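Henholm folding table, faux-marble top, red edge (bought two)

Verdict up front: good table, vain table. Three and a half stars, and the half is for the legs.

I bought a pair of these for 3695 including delivery, after my brother-in-law Fedir Antoniuk told me that no adult should be eating dinner off an ironing board. He had a point. I wanted something that would seat four when there are four of us and disappear behind the bedroom door when there is only me. The Henholm does that. It also arrives dressed as a slab of Italian quarry, with orange veins and a red trim, as if it had been asked to a wedding and was determined to be in all the photos.

Setup is quick. You open the legs, turn the thing over, and it's a table. The instruction sheet covers this in four languages, one of which may be English. Mine says "unfold the feeling until firm," and I have tried to live by it.

The two tops are meant to be used separately or pushed together. Separately is fine. Together, you learn about the corners. They're rounded, so where two tables meet you get a little notch just the right size to swallow a teaspoon. I keep mine a short way apart now and call it an aisle.
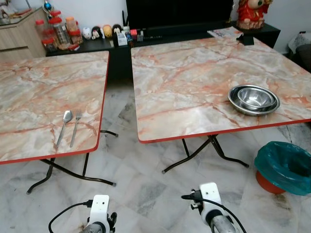 Does the top scratch if you put metal bowls and forks straight on it?
Mine has come through two months of bare stainless steel without a mark I can find, although with this pattern you could lose a scratch, a noodle and possibly a house key in the veining. I wouldn't cut bread on it. Hot pans get a trivet.

The shine is the part I was least ready for. It wipes clean in one pass with a damp cloth, and then it shows you the ceiling light, the window and your own chin. Anyone who dislikes seeing themselves eat soup should look at the Cetar, which has a matte gray top and the personality of a filing cabinet. My neighbor has one. It was 388 cheaper per table and he has never once mentioned it.

I also looked at the Prernitz at 1279, the bargain of the bunch. It wobbled in the store with nothing on it. I didn't feel I could ask more of it than that.

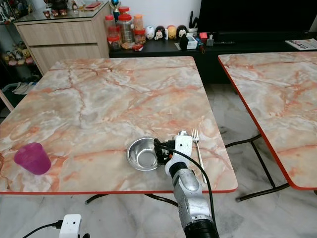
Stability is where the Henholm earns its keep. The crossed legs spread into wide feet, and if I lean on one side to reach the salt the other side stays down, which was not true of the card table we had before. Thin, light things are a better test than heavy ones, I've found. A plastic cup like the magenta one, parked near the front edge, is precisely what the old table used to throw on the floor whenever somebody sat down with conviction. I've bumped the Henholm with a hip more than once and the cup has kept its place. The red trim doesn't stand up like a lip, though, so don't expect it to stop a rolling grape.

Complaints, then. The hinges pinch. Fold the legs with your hands well up the tubes or you will say something in front of the children. One leg cap came loose in July and had to be pushed back on, and it has stayed put so far. The seller, Đorđević, answered my message the same day and offered a spare cap, which arrived in a box that could have held a third table.

The listing claims it will hold 100 kilos. I haven't tested this and neither has Fedir, although at his last visit he sat on the edge for a while and the table took it better than I did.

Would buy again, probably one at a time, and I'd ask if they make it in plain white.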